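About us

Hello, and thanks for clicking through to the page nobody usually reads. I'm Antonina Shevchuk and I run Prernix, a small workshop where we try out grippers, arms, cameras and controllers so that you can buy the right one first time (or at least the less wrong one).

I started out fitting arms on packing lines, and I lost count of the afternoons I spent swapping a gripper that had looked perfect in the brochure. Customers kept asking me which one to get, and I kept giving them my gut feeling. In the end I rented a unit, bolted down a bench and began writing things down. Fedoruk was the first firm to pay me for it, bless them, and they still send us their awkward jobs.

There are 5 of us now. Between us we've put 628 gripper and arm pairings through their paces, and the spreadsheet has got so wide that it has its own monitor.

What we do all day

Mostly we pick things up and put them down again! You tell us what you need handled, we choose a handful of grippers that might suit, and each one gets 300 goes at the same job on the same arm with the same camera. If you're stuck between two controllers we'll swap those instead and leave everything else alone. You get the full results, misses included, plus a phone call where I tell you what I'd spend my own money on.

We have a house set of jobs as well, which every new gripper does before it goes near a customer's parts. Skernel is the name we gave to the software that keeps score, and Hanness is our oldest arm — slow, a bit noisy at the elbow, and still the one I trust most when a reading looks odd.

I'm very fond of the kitchen jobs. People expect us to test on neat little cubes, and we do, but a cube forgives nearly anything. A mug has a curve that soft fingers love and stiff ones skid on, and then there's the handle, which can be facing any way it likes. Teaspoons are worse. They're thin, they're shiny enough to upset a depth camera, and flat on a bench there's hardly anything to get hold of, so for the early rounds we prop them up on a couple of wooden blocks and give the fingers some room underneath.

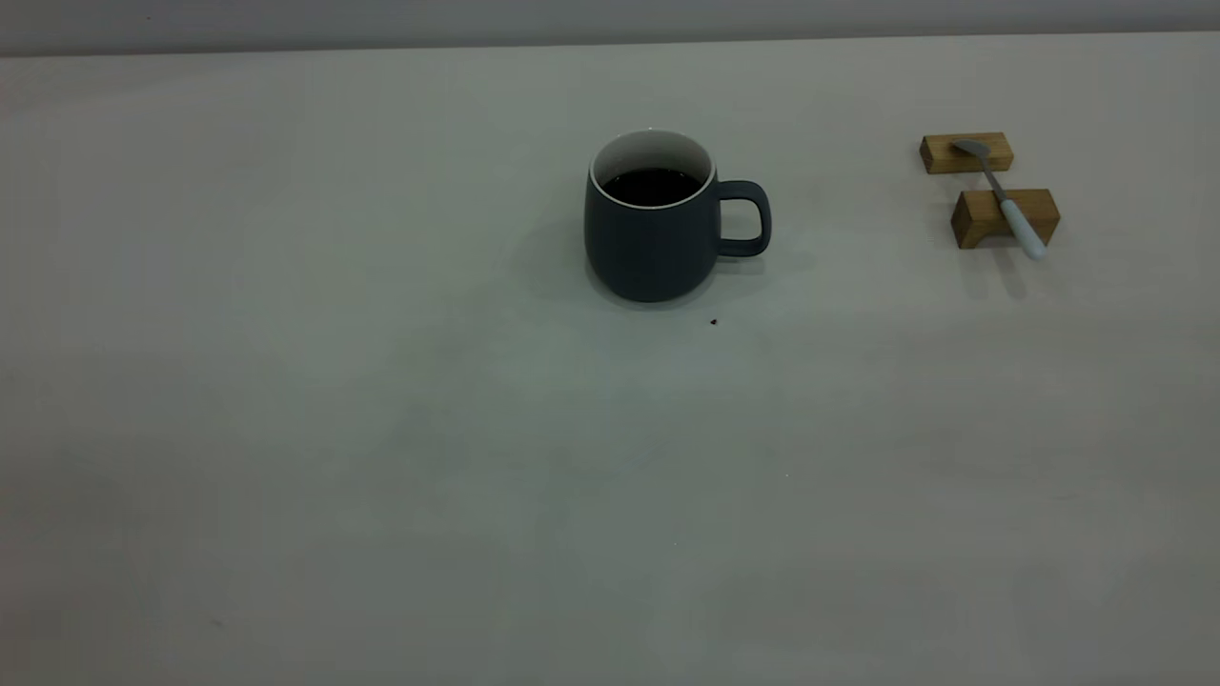 Vacuum cups hate spoons, by the way, and I've stopped apologising to the salespeople about it. Two plain parallel fingers with rubber pads will beat a lot of cleverer kit on that job, and they cost a good deal less.

We don't sell hardware and we don't take commission. Makers can lend us their kit, but they see the results when the customer does.

Come and see us

Monday is our open day and the kettle goes on at ten. Bring a box of whatever's giving you grief, the odder the better, and we'll have a go at it while you're here. If you can't get over, drop me a line through the contact page with a few measurements and a rough weight, and I'll ring you back.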